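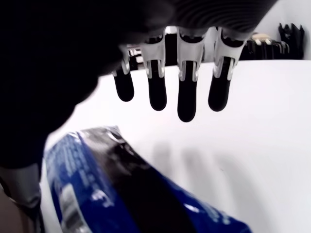 Packing for the Stutircombe parcels moves to flat film packs in August, and the bench procedure changes with it. The old cartons held their shape and could be stacked in any order. A film pack takes the shape of whatever is under it, so the surface matters more than it did. We are standardizing on a plain white tabletop with nothing stored on it, where a blue package shows up at once against the surface and a stray label or offcut of tape is easy to find before it gets sealed into the next order. The two gray benches by the side door will be resurfaced to match.

Contents go in flat, heaviest item first, with the paper slip on top and facing out. Press the air out from the closed end toward the open end, fold the flap once, and seal. Do not fold twice. A double fold makes a ridge that catches in the chute, and in the trial it accounted for most of the packs that had to be reopened.

The trial ran on the Trultport orders only. We packed 2,837 parcels, of which 319 went back to the bench for a second seal. Most of these were from the first week, before the flap length was changed. The longer flap is now the standard one and the short stock should be used up on internal mail.

Weight limits are as follows. The small pack is rated for 700 grams and the large pack for twice that. Anything over the large limit still goes in a carton, as does anything with a sharp corner, whatever it weighs. Glass jars from the Ateş range stay in cartons with dividers until further notice - the film alone gives them no protection from a side knock.

Film packs arrive in bundles of 150. Keep one open bundle per bench and leave the rest on the lower rack, away from the heater. Warm film stretches when it is pulled from the bundle and the seal strip no longer lines up with the flap. If a bundle has been stored warm, let it stand overnight and test three packs before using the remainder.

Labels go on the face without the seam, long edge parallel to the long edge of the pack, at least a thumb's width in from the side. The Jistden depot has asked for this placement because its readers lose the code where the label wraps. Packs labeled across the seam will be returned to us at our cost from the start of the month.

Benches are to be wiped down at the end of each shift with a damp cloth and no spray. Spray leaves a residue that lifts the label adhesive. The revised procedure sheet will be on the board by Wednesday - please remove any older copies kept at the benches.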